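**Sourdough starter gone flat after moving house, bin it?**

Posted by Pramila Prajapati, Sun 30 October

Moved to Ellon at the start of the month and my starter hasn't been right since. Used to double in the jar by lunchtime, now it gets a few bubbles and sits there. Smells sharp, a bit like nail varnish. Grey water on top most mornings.

Same flour as before (strong white), same spoon even. Feeding it once a day, 30 g starter, equal flour and water. Kitchen is a lot colder than the old one, 13 degrees when I come down. Tried a loaf on Friday and it came out like a kerbstone. Dough weighed 718 g and I swear it never grew at all.

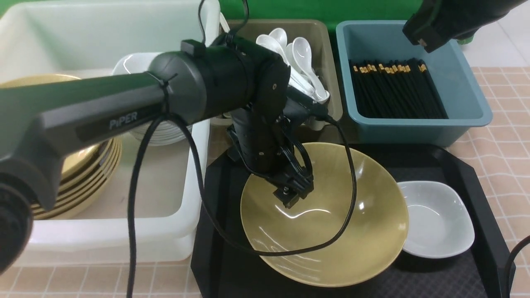 Do I start again or is it worth saving? It's nearly 9 years old so I'd be sad to lose it. No mould, no pink bits, I did check.

---

**Amândio Mendes**

Don't bin it. It's hungry and cold. The grey water is normal, pour it off or stir it in, doesnt matter.

What I'd do:

- keep 30 g, chuck the rest
- feed it double what you do now, so 60 flour and 60 water
- swap a third of the flour for rye or wholemeal for a week
- find it somewhere warmer. Top of the fridge, or the oven with only the light on (put a note on the door!!)

Once it's warm go to twice a day. Don't bake with it till it doubles two days running. Mine took over a week last winter.

Also let tap water stand overnight if yours smells of chlorine. Might be nothing.

---

**Moussa**

had this. was the cold. airing cupboard sorted it

---

**Tunby**

Agree with the rye. I'd use a smaller jar aswell, easier to see the rise, and put a rubber band round it at the level you start from. For Friday's sort of loaf just use dried yeast till it picks up.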